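为什么我越来越不愿意把花送到别人办公室去

先说清楚,我不是讨厌花。我妈那一辈人过日子紧巴巴的,阳台上照样要摆两盆茉莉,我从小闻着那个味道长大,现在一到七月还是会想去花市转一圈。我要说的是“送花”这件事,尤其是往人家单位送、叫快递小哥捧着一大束进门、全办公室抬头看的那种。

起因是我朋友Otis Esposito过生日。他在一家叫Tultum的公司做排版,人很闷,开会都坐最靠门的位子。他太太好心,订了一束大得吓人的花送到公司。晚上吃饭我问他收到花开心吗,他想了半天,说开心,就是那天下午没怎么干活。我问为什么,他说每过一会儿就有人走过来问:“哟,什么日子啊?”他得把同一句话说一遍又一遍,说到后来自己都觉得在撒谎。

我听了笑得不行,回家路上又觉得有点心虚,我自己也干过这种事啊!前年我给一个刚升职的朋友送花,还特意跟花店讲要赶在上午十点前到,图的就是大家都在。现在回头想,那个“大家都在”到底是为了谁?她要是想让全公司知道她升职,轮得到我来宣布吗?

所以我的看法是,送到办公室的花,有一大半是送给观众看的。收花的人反而成了配合演出的那个,要惊喜,要拍照,要发出来,还要考虑下班怎么把它弄上地铁。你试过晚高峰抱着一束花坐地铁没有?我试过一次,到家的时候外面那圈玫瑰全扁了,旁边一位阿姨还被满天星扎了脖子,一路上我道了不知多少次歉。

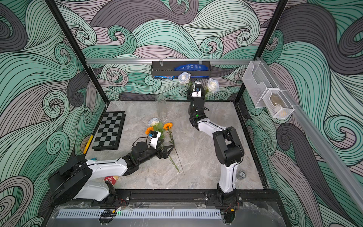

再说钱。我家楼下那间花店,同样的几枝洋桔梗,自己拎回去是19块,包上三层纸、系个蝴蝶结、再插张卡片,立刻就奔着三位数去了。店主Pranab Ranasinghe跟我熟,他从来不劝我买贵的,有一次还跟我抱怨,说包装纸占的地方比花还大,冷柜都不够用了。他说他最喜欢的客人是那种下班顺路进来,挑一枝,拿旧报纸一卷就走的。我问这种客人能赚几个钱,他摆摆手,说赚不到,可是看着舒服。

我知道有人要反驳我:仪式感嘛,人活着总要有点仪式感。这话我同意一半。我外婆和外公结婚50年,外公一次花都没送过,到外婆住院那会儿,他每天早上从菜场带一小把栀子花去病房,用湿手帕包着,放在枕头边上。护士都以为是外婆自己爱臭美要的。你说这算不算仪式感?我觉得算,而且比什么九十九朵都算。可它没有动静,除了病床上那个人,谁也不用为它表态。

当然啦,也有人就是喜欢热闹。我表妹就是,她男朋友要是敢悄悄把花放她家门口,她能生三天气:“你是不是见不得人?”她喜欢在工位上收花,喜欢同事围过来,喜欢挨个给人分小雏菊。我说的那些毛病在她那儿统统是优点。所以我也不敢把话说死,送之前多想一步就好,想想那个人平时坐在哪儿,是坐中间的还是坐门口的。

还有一件事我一直想吐槽,就是花送到之后谁来照顾它。办公室哪有花瓶呢?我见过插在饮水机水桶里的,见过插在垃圾桶里的(洗过的,他们再三强调是洗过的),还见过一束绣球在打印机旁边站了整整一个周末,周一来的时候头全垂下去了,像开了一场很长的会。绣球这东西特别要喝水,空调房里没人管,两天就完。花本身又没做错什么。

我自己后来换了个办法。朋友有喜事,我就提前问一句“这两天晚上在家吗”,然后带一小束过去,顺便把根剪好,叶子去掉,找个杯子插上再走。前后也就一壶茶的工夫。听上去很普通,可是坐下来聊的那几句,常常比花还让人记得久。上个月去看一个刚搬家的朋友,她家连杯子都没拆箱,最后我们把花插在了一个泡菜坛子里,她非说比花瓶好看,到现在都没换。

Otis后来跟他太太说了实话没有?说了,拖了好几个星期才说的。他太太倒也没生气,只是问他那你到底喜欢什么。他说喜欢厨房窗台上有一枝什么就行,黄的最好。现在他家窗台上隔三差五换一枝,有时候是小苍兰,有时候是菜市场搭送的油菜花。我上次去吃饭,窗台上那枝是康乃馨,插在一个酱油瓶里,瓶身上的标签还没撕干净。

Pranab听我讲完这件事,问我酱油瓶洗了没有,里面有盐,花会早谢。我赶紧发消息去问,Otis隔了半个钟头回我:洗了两遍。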